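Worach notebook, student gripper project
Entry for April, second half. Started writing at 4 in the afternoon, finished at home.

Continuing from the last entry, where I stopped at the question of finger width. We decided to keep the wide fingers for now. The narrow ones look nicer and they enter small spaces better, but they twist when the object is heavy on one side, and then the students blame the software. I want them to see first what a simple finger can do.

The task list for the club has now three groups of objects: hard, thin and soft. Hard is cubes, cups, the wooden blocks. Thin is anything made of wire or rod. Soft is cloth, hats, the small bags. In the Lockyer competition the object list comes only on the morning of the round, so it makes no sense to train for one object until it is perfect. The team from Hikdale did this last year with a plastic bottle and then they received a sponge.

Today was for soft and thin. I asked everyone to work the gripper by hand, slowly, and to say aloud what they expect before they close it. This sounds like a game for small children, but I think it helps. One student said "the hat will go flat and then I have nothing to hold", and after that we had a very good discussion about where to take it.

Notes on soft:

Go in from the edge. If you come to the middle of the crown, the fabric moves away and you push the whole cap over the table. At the edge there are more layers, so it is stiffer, and the fingers have something to press.

Come from low. From above we cannot judge the depth well, especially with dark cloth.

Do not close fully at the first contact. Close, wait, look, close again. The students are impatient with this. I am too.

Question for later: does the band inside a cap count as a part of the cap for the scoring? In the Falolow rules the text says "held by the object itself", and I do not know how the judges will read it. I must write to them before the end of the month.
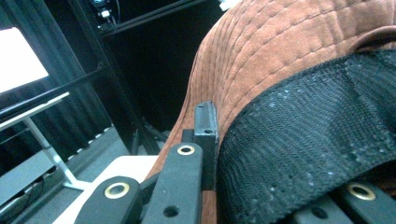
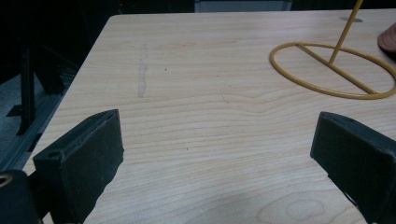 Gripper at work, soft object (first) and thin object (second)

Notes on thin:

The stand is more difficult than it looks. The rod is slender, so the fingers must meet well or it turns between them. The ring of the base is lower than we like, because the fingers have to go almost to the table, and our students are afraid to touch the table. They should be a little afraid, but less than this. We lost a fingertip in the winter and everybody remembers it.

Two ways were proposed. First way: take the rod and lift straight. Second way: take the crossbar of the base, where it passes inside the ring. I prefer the first for lifting and the second for dragging. One pair wanted to take the ring from outside and tip it, and I let them plan it on paper for next time.

Also for thin objects, the wood pattern of our table is a trouble for the camera group. Their line detector likes the grain very much. It found 26 lines on the table before it found a rod. They asked if we can cover the table with plain paper. I said no, because at Lockyer we cannot cover anything, but they may raise the threshold and show me what they lose. They will do one set with the color filter on and one set without, 600 pictures in each. The stand has a strong color, so I expect the filter will be good there and useless for anything in the dark group.

Small things, so I do not forget:

The screws on the fingers must be checked at the beginning of each session, not at the end. At the end everybody wants to go.

Print 2 more pairs of fingers, same file as before, same orientation. Please do not change the orientation to save time — the layers then go the wrong way and the finger breaks at the hole.

The log sheet needs one more column, "where did I touch it". At present we have only yes and no, and from yes and no we learn very little.

Rubber pads: I am still not decided. With pads the rod holds better in my opinion, but the cloth sticks and it is hard to let go cleanly. Maybe pads on one finger only. If somebody from the Hikdale workshop reads this and has tried it, please write in the margin.

Next session: the small bags, then the stand again with the pair that has the tipping plan. Bring the other box of screws and the short hex key.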